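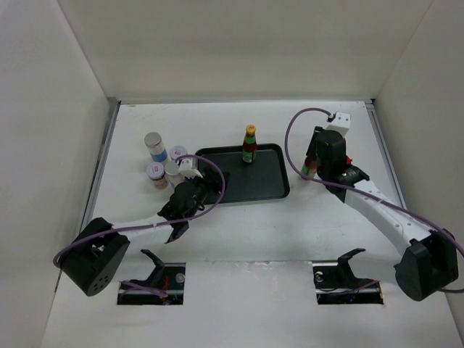
The walking frame has changed less than almost any other aid in the house. Take one from a hospital storeroom that dates from the 1970s and set it beside a new one, and most people would have trouble saying which is which. Both have four legs, a bent tube across the front and two foam or rubber grips. The new one is lighter and it folds. The height buttons are easier to press.

Wheels were the first big change. A plain frame has to be picked up and put down with every step, and that takes balance, arm strength and attention. Putting small wheels on the front legs removed most of the lifting. The back legs kept their rubber tips, so the frame still stopped when weight went onto it. Many therapists still start people on this version after a hip operation.

The four-wheeled walker, or rollator, came later and brought a seat, hand brakes and usually a bag or basket. It let people go out again. Someone who could manage the hallway with a frame could now get to the bus stop, sit down, wait, and get up when the bus came. The rollator is also heavier and wider, and it can run ahead of a person who leans on it too hard. It suits a sidewalk better than a kitchen.

The kitchen is where a lot of users get stuck. Both hands are on the grips, so there is no hand free for a plate. People solve this in their own ways. They slide things along the counter, or hang a shopping bag from the front bar, or wear an apron with deep pockets. Some give up and eat standing at the stove. Walker trays have been sold for years, and they help, but many of them sit too high or tip when the frame is lifted. A cup with a lid does fine on one. A bowl of soup is harder.

Gadley, a small maker of home aids, has spent two years on this one problem. Its answer is a tray that hangs from the side tubes on two short arms and stays level when the frame tilts forward. The arms swing down when the tray isn't needed, so the user can still step in close to a sink or a chair. The first version rattled. The second was quiet but took a strong thumb to unlock, which ruled it out for people with arthritis. The current one unlocks with the side of the hand. 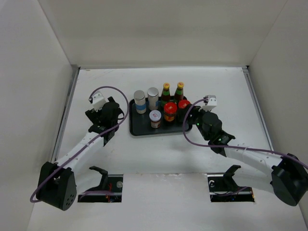

Weight is the other thing designers argue about. A light frame is easier to lift into a car and easier on sore shoulders. A heavier one feels steadier, and some users trust it more for that reason alone. Aluminum has been the usual compromise. Carbon fiber has moved into rollators at the upper end of the market, and the difference is easy to feel when picking one up by the crossbar. The difference in price is easy to feel too. A carbon model can cost more than $1000, and insurance often pays only what a basic one would cost.

Stetance, which makes frames for rehabilitation clinics, has gone in another direction. Its frames are steel and not especially light, but every part that wears out can be replaced with one hex key. The company says most frames are thrown away because of a worn grip or a brake cable, while the frame itself has years left in it. Clinics that buy from Stetance keep a drawer of spare parts and do the work on site. A grip takes a couple of minutes. A brake cable takes longer and has to be adjusted afterward with the user's own weight on the handles.

Brakes deserve more attention than they get. Most rollators use a bicycle-type lever that is squeezed to slow down and pushed down to park. Squeezing is exactly what a weak or painful hand does badly. Some newer walkers reverse the idea. The wheels are held until the user presses a bar, and they lock again when the bar is let go. People who have used the old kind for years often dislike it at first. New users tend to pick it up in an afternoon.

Then there are the electronics. Akeck has a rollator with small motors in the rear wheels and sensors in the handles. Going uphill, the motors give a gentle push. Going downhill, they hold back, and if the walker starts to move away faster than the person is walking, it slows by itself. The battery lasts for a day of normal errands and charges overnight from a wall outlet. With the motors off it still rolls like an ordinary walker, only heavier.

The trial group for the Akeck walker was 200 people, all of them already using a rollator outdoors. The hill assist was liked by most. The automatic slowing divided them. Those who had fallen before wanted it on all the time, and those who hadn't found it fussy on rough pavement, where it sometimes braked for a bump. The production model has a switch with three settings, one of which is off.

Looks matter as well, though the people who pay for equipment don't always see it that way. A gray frame with gray grips says hospital, and plenty of owners leave theirs behind the bedroom door when visitors come. That is also when they are most likely to fall. The design studio Jireš has worked with wood and colored tubing to make indoor walkers that look like furniture. One has a low shelf and a round top and could pass for a side table. It is 7 inches narrower than a standard rollator and gets through an old bathroom door without being turned sideways.

Fit is still the part that goes wrong most often, and no new material fixes it. With the user standing upright in everyday shoes and arms hanging loose, the grips should come level with the crease of the wrist. Set higher, the shoulders hunch. Set lower, the back bends and the person ends up looking at the floor. Walkers handed down from a relative are rarely adjusted at all. A physical therapist can check the height in a short visit, and many pharmacies that sell walkers will do it at the counter.

Rubber tips should be looked at every month or so. Once the ring pattern on the bottom has worn smooth, the tip will slide on a wet floor. Replacements cost a few dollars and come in several sizes, so it's worth taking an old one along to the store.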